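The arms have moved in at Drovham
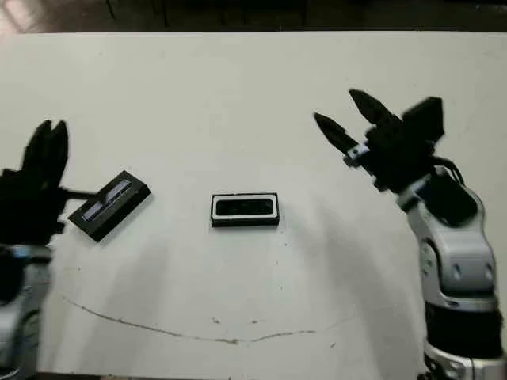
Bench work at Drovham went to a pair of robot arms in January, and the people who used to do it would like it known that they are still here. Rozália Erdős spent 35 years handling small parts with two hands and no cables. She is now called a cell attendant. The title came with a lanyard and no raise.

Her day runs differently. She used to sit and talk. Now she stands, sets out the parts, starts the cycle and steps back behind the yellow line until the arms have finished thinking. Lunch is staggered so that one person is always with them, a courtesy never extended to the old label printer.

Management's target is 600 parts a shift. Marek Brabec, who keeps the tally, will say only that the figure is "a target." His wrists feel better than they have in years, he admits, and he has stopped wearing the brace.

Five people from the old bench have moved to packing, which is colder and has a worse radio. The rest start training on the controls next month under Béla Dobos. Bring your own chair, as the ones from the bench went to the front office.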